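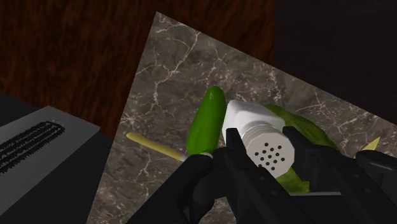 Hanness
@hanness_derna · May · Thread

Spent most of May teleoperating arms in simulation for the Derna project. Writing down what I learned while I still remember it. Mostly for people about to start recording their own demos.

Setup first. One arm on a marble kitchen counter, wrist camera plus a room camera, and a handheld controller with a trigger for the gripper. The tool is called Talebi. It logs joint positions, gripper width and both views.

A demo is one attempt at one task from start to finish. I recorded 2,802 and kept 2,156. The rest went out for drops, bad pauses, or me bumping something I wasn't supposed to touch.

The wrist view is where you make the last small corrections. On a crowded counter, with a shaker right up against a cucumber, it's the only view that tells me if both fingers have room to go down.

It's bad at everything else. You lose a good part of the counter, and half of what you can see is your own gripper. For the first 400 demos I stared at it the whole time and my approaches were crooked.

What fixed it was using the room view for the big move and switching to the wrist for the end. My times got shorter and I stopped clipping the tall stuff.
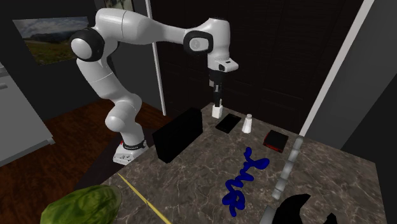
Elbow position matters too. You steer the hand and the solver picks the rest, so it can fold the arm into a pose that leaves you no reach on the far side. I now reset to the same start pose before every demo.

Don't hover. If you stop over an object for two seconds while you think, the policy learns to stop there too. Plan the grasp before you hit record – then go at one steady speed.

Do leave in small corrections. If the fingers come down a little off and you shift and try again, keep it. Our policy got better at recovering once those were in the set.

Change the clutter often. I ran 17 layouts and should have run more. In the early ones the target was nearly always near the middle, and the policy went to the middle whether the target was there or not.

Take breaks. My grip on the controller gets sloppy after an hour and I can see it in the logs as jitter.

Next up is the same task set on the real arm at Hukov. I expect the marble texture to matter less than the lighting, but I haven't tested that yet. Will post the success rates when I have them.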